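Jikstead Shared Workshop
Bin-picking build group: minutes, April meeting

Opened 7:10 p.m. Chair: Rajitha Sultana. Minutes: Ifeanyi Olaniyan. Quorum met. Minutes of the previous meeting accepted with one correction: the budget line for cabling should read "spent," not "reserved."

1. Status of the arm

RS reported that the arm has completed 507 logged pick attempts since the last reset of the counter. The controller was restarted twice in that period, both times after a protective stop near the bin wall. Joint limits have been tightened on the wrist and the approach height raised. No further stops since the change.

Cycle log now writes to the Ezeani share. Old logs remain on the workshop laptop until someone confirms the copy is complete. Action: IO.

2. Bins and test objects

Two metal bins stay in use, one behind the other. The group discussed lining the floor of the front bin with matte film to reduce glare on the scratched areas. RS against, on the grounds that the software should cope with a worn bin. Agreed to leave the metal bare for the next set of runs and compare afterward.

The object set remains mixed: bottles, a funnel, a block, a cloth-like item, toys. Soft items are to be logged under their own code, as they were previously entered as "other" and could not be pulled out of the results.
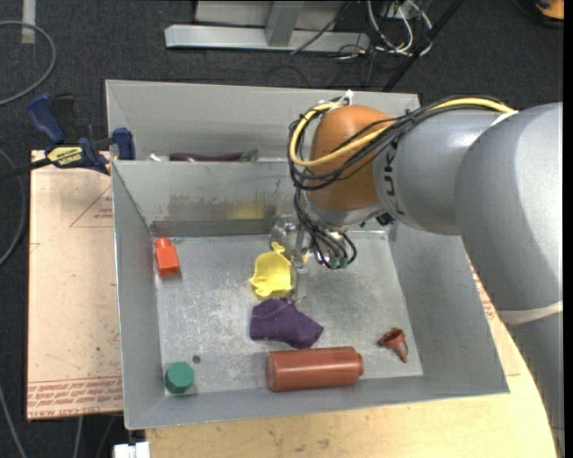

Objects resting against a wall continue to be the weak case. The planner rejects most grasps there because the fingers would meet the sloped side. IO proposed a push move toward the center of the bin before a second attempt. Agreed to try this at low speed, with one person at the stop button throughout.

3. Cables

Discussion of the cable run over the wrist. RS wants more slack at the last joint and a shorter loop below it. IO asked that the ties be left alone until the present runs are finished, so that the results stay comparable. Agreed. Rerouting moved to the next meeting.

4. Clamps and work surface

Bin position must be checked against the reference marks before each session — a shift at the clamp end spoiled one evening of data. Clamps are to be tightened by hand only.

5. Software

The Flisine branch was merged. Training set stands at 4,000 labeled grasps, of which 1,028 were recorded in this workshop. The remainder came from the Jurndale group and used a different camera height. RS to run both sets separately before any further mixing.

6. Any other business

Request for a second key to the tool cabinet. Approved.

Closed 8:35 p.m.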